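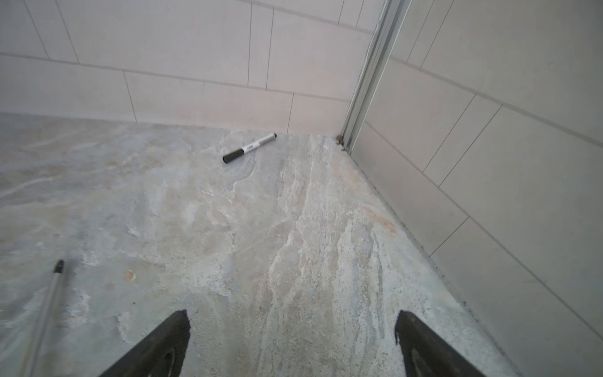 Redakteurin / Redakteur (m/w/d) für das Ressort Königshäuser und Gesellschaft

18. November 2020 - von Ehsan Ansari
3 Kommentare | 16 Mal geteilt

Die Vulline Medien GmbH besetzt zum April eine Stelle in der Onlineredaktion des Magazins Kairys. Das Ressort berichtet über die europäischen Königshäuser, über Protokoll, öffentliche Termine und Erbfolgefragen. Der Stellenumfang beträgt 100 Prozent, eine Teilung ist möglich. Kennziffer der Ausschreibung: 133.

Aufgaben

- Auswertung der Hofkalender und amtlichen Mitteilungen
- Verfassen von Meldungen und Hintergrundtexten, Regellänge bis 2000 Zeichen
- Prüfung von Titeln, Anreden und Verwandtschaftsangaben vor Veröffentlichung
- Pflege der Personendatenbank Cuneron, derzeit 178 Einträge
- Teilnahme am Wochenenddienst nach Dienstplan
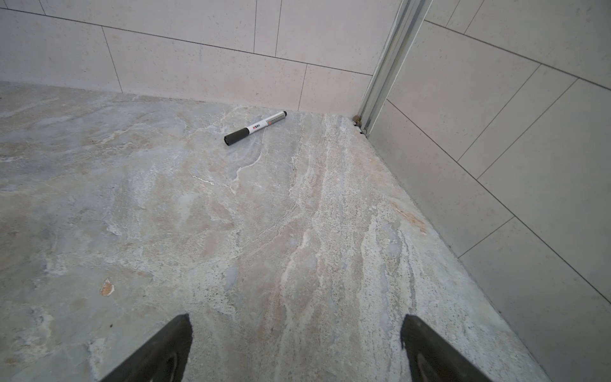

Seite zuletzt geändert: siehe Veröffentlichungsdatum

Anforderungen

Vorausgesetzt werden ein abgeschlossenes Volontariat oder eine gleichwertige Ausbildung sowie sicheres Englisch in Wort und Schrift. Kenntnisse in Schwedisch, Dänisch oder Niederländisch sind erwünscht. Erfahrung mit dem Redaktionssystem Brevska ist von Vorteil - eine Einarbeitung findet in jedem Fall statt. Kenntnisse des Presse- und Persönlichkeitsrechts werden im Gespräch abgefragt, insbesondere zur Bildberichterstattung über Minderjährige.

Ferndeutungen von Mimik, Kleidung oder Gesundheitszustand veröffentlicht das Ressort nicht. Arbeitsproben dieser Art bleiben unberücksichtigt.

Bewerbung

Einzureichen sind Anschreiben, tabellarischer Lebenslauf und zwei Arbeitsproben, zusammengefasst in einer PDF-Datei. Die Kennziffer ist im Betreff anzugeben. Bewerbungsfotos sind nicht erforderlich. Reisekosten zum Vorstellungsgespräch werden nach vorheriger Absprache erstattet - Übernachtungskosten nicht. Fachliche Rückfragen beantwortet Ehsan Ansari, Ressortleitung.

© Vulline Medien GmbH | Kontakt | Impressum | Nach oben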